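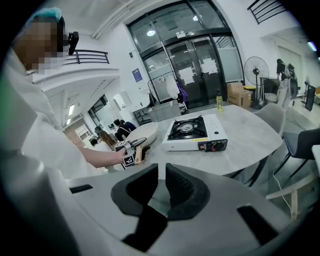

Grasp planning begins with choosing where to touch, and I'd like us to spend a good part of this session on that before anyone opens the Entili planner. Think about how a lid lies. The round beige one to the left of the stove is resting tilted, so your approach direction has to come from the estimated surface normal - a straight-down default won't do, tempting as it is! Do please read section 3 of the handout first, and bring your own pose estimates along if you've managed to finish them.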